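**Equipment planning for household robotics** is the process by which a laboratory, school, or company decides what to buy, rent, or build before starting work with robots meant for homes. It covers the robot itself, the computers used for simulation, the rooms and appliances used for testing, and the recurring costs of repair and staff time. It is usually treated as a branch of capital budgeting, although small groups often handle it through yearly operating funds.

## Scope

A household robotics budget is normally divided into capital items and running costs. Capital items include the mobile base, arms, grippers, sensors, and workstations. Running costs include replacement parts, software licenses, electricity, insurance, and training. Some planners add a third category for the test space, which may need wider doorways, stronger floors, or a kitchen fitted with working appliances.

The largest single item is usually the robot. A two-armed machine costs more than a single-armed one, and the second arm also adds to the cost of spare parts, calibration, and storage. Planners therefore try to establish early whether the intended tasks need two arms. Opening a refrigerator door and holding it while removing an item is a commonly cited task that may justify the expense.

## Simulation before purchase

Many groups now spend part of their budget on simulation before ordering hardware. In a simulated home, a model of the candidate robot is placed among furniture and appliances and given the tasks the real machine would perform. The method can show that an arm is too short, that a base is too wide for a kitchen, or that a gripper does not fit the handles in use.

Refrigerators are useful for this purpose. Their handles vary in length and height, and their doors need clear floor space to swing. A model with two doors and long vertical handles tests reach at more than one level, and the position of the base in front of the appliance affects whether either arm can pull a door without striking the body of the robot. 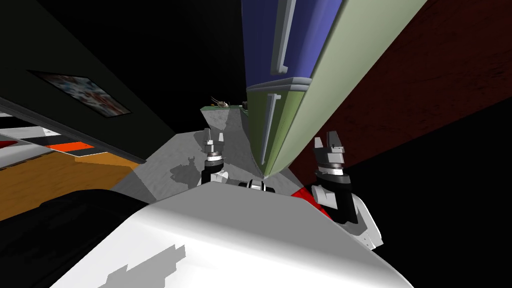
## Estimating costs

### Workstations

Simulation requires a computer with a capable graphics processor. A group working on one robot model can often share a single workstation, while larger programs either buy several or rent time on remote servers. Renting spreads the cost over the project but may exceed the purchase price if the work runs longer than planned.

### Grippers

Two-fingered parallel grippers are a common first purchase. They are simpler to control than multi-fingered hands and have fewer parts to replace. Opening width, grip force, and finger length are the main figures to compare. Finger pads wear out and are generally entered as a consumable.

### Spares and service

Service contracts are sold by the year and may or may not include shipping. Groups without a contract are advised to keep spare fingers, cables, and at least one spare joint module if the maker sells them separately. Delivery times for joints are often longer than those for complete robots.

## Lease and purchase

Leasing is used where the length of a project is uncertain. It lowers the first-year cost and leaves resale to the supplier, but most leases restrict changes to the robot, including the fitting of other grippers. Purchase is more common in teaching laboratories, where a machine may remain in use after its original project has ended.

## Example of a staged plan

The Mirkness home assistance project, based in Salinas, followed a staged plan written by Omolara Okafor and Clyde Baptiste. The first stage consisted of 953 simulated kitchen trials and involved no robot purchase. The second stage released funds for one two-armed robot, supplied on lease by Trivoleo. Purchase of a second unit was put off until August, after the budget review.

Rizwan Dissanayake, who reviewed the plan, criticized its small allowance for floor work in the test kitchen. The allowance was later raised using money set aside for workstations.

## Common errors

Frequent errors in equipment plans include leaving out import charges, counting simulation software as a one-time cost, and assuming that the test space will be ready when the robot arrives. Staff time for setup is also underestimated, especially where the robot and its arms come from different makers.

## See also

- Capital budgeting
- Mobile manipulation
- Robot simulation
- Total cost of ownership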